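August, by Anathi Chauke

Tumelo Nkuna's new novel Paneck is out this month from Khumalo. 34 chapters, one siege, and a hero who'd rather go home. Nkuna read from it at the Hernthorpe library last night, chapter 14, the ferry scene. Good crowd.

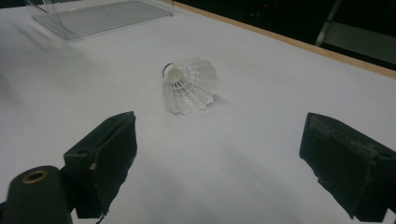 A plastic shuttlecock on a white tabletop.

The book follows a deserter who goes back for his sister, then cant decide if he wants to be forgiven. Slow start. Picks up once the mother talks.

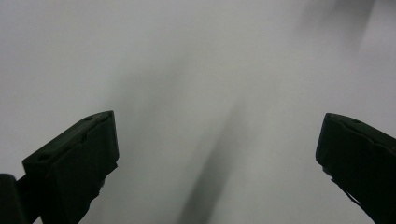

Is it a sequel to Trorkovent?
Same country, new people. Trorkovent ended four years before this one begins, and none of its cast come back.

First printing is 1287 copies, signed ones at the Hernthorpe shop only. Nkuna says the ending was rewritten twice, and the 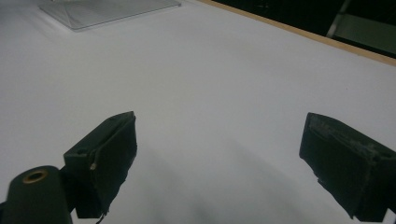
sister nearly didn't make it to the last page. Next reading is at 4 p.m., same room, free to teh public.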